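The Long Way Home with Gisela Dreßler
By Karim Ragab
10/2/19

I came to Gisela Dreßler's novels the wrong way round, starting with the last one. A friend pressed The Ferry at Stelau on me before a train trip, and I read it in one sitting, missed my stop, and had to call my sister to come and get me. By the time she pulled into the parking lot I had turned back to page one.

Since then I've read everything Dreßler wrote, some of it several times, and I keep finding people who have never heard of her. So let me try to put that right!

She wrote three novels and a thin book of essays, and all of them circle the same question: what do we owe to a promise when the person we made it to is gone? Philosophers have worried over that one for a very long time. Dreßler had studied philosophy before she turned to fiction, and she knew the arguments well, but you could read The Ferry at Stelau from cover to cover and never meet a single technical term. What you meet is Istum, an old ferry pilot who told his brother he would keep the boat running. The brother has been dead for years. A bridge has gone up a mile downstream. Istum still crosses the river every morning, usually with an empty deck, and the whole book hangs on whether he is being faithful or foolish.

I love how fair she is about it. His daughter thinks he's wasting what's left of his life, and she gets the best speech in the novel, a blistering two pages in the kitchen while the potatoes boil over. You want to cheer for her. Then Istum goes out and coils a rope, and Dreßler describes the coiling so patiently that you find yourself on his side again without anybody having made an argument at all.

That's her great gift, I think. Her essays have a lovely line about it: "A reason is something you can hand to a stranger. The rest has to be carried in." The novels are the carrying in.

The middle book, Doherty, is the hardest and the one I'd save for later. It has 17 chapters, each told by someone who borrowed money from the title character, a small-town shopkeeper who never wrote down a debt in his life. Some of them paid him back. Some moved away, or forgot, or decided he could afford it. The chapters repeat and contradict one another (the flood happens three times, and it's a different flood each time), and on a first reading I was lost for long stretches. Stick with it, though. Somewhere past the halfway mark the voices begin to answer each other, and the last borrower, a girl of nine who owes him for a pencil, made me put the book down and walk around the block.

Her first novel, Restley, is a simpler thing and a funnier one. A schoolteacher promises her dying aunt that she'll finish the family history, then discovers that nearly every relative in it was a liar. Should she write down what happened, or what her aunt believed had happened? The comedy is broad – there's a runaway pig and a very long sermon – but the question underneath is a real one, and the teacher's November of sleepless nights at her desk is as good on conscience as anything I know. 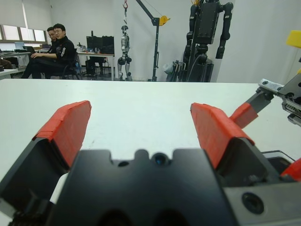 Critics who complain about Dreßler tend to say that her people are too good, that nobody in real life would lie awake over a pencil or an empty ferry. I've never understood this. Most of us lie awake over much smaller things. And her people aren't so very good, anyway. Istum is stubborn and vain about his boat, and the schoolteacher steals a neighbor's letters without a second thought.

I was 51 when I first read her, and a little tired of novels that wanted me to admire how clever they were. Dreßler is clever, no question, but she seems to want company more than applause. She'll stop in the middle of a quarrel to tell you what the soup tasted like, and three chapters later the soup matters.

If you're new to her, begin with Restley, laugh at the pig, and then go straight on to the ferry. Read the essays whenever you like. They're short enough for a lunch hour, and the one on apologizing to children is worth the price of the book. My own copy is on loan to my sister, who has had it since spring and says she's nearly done.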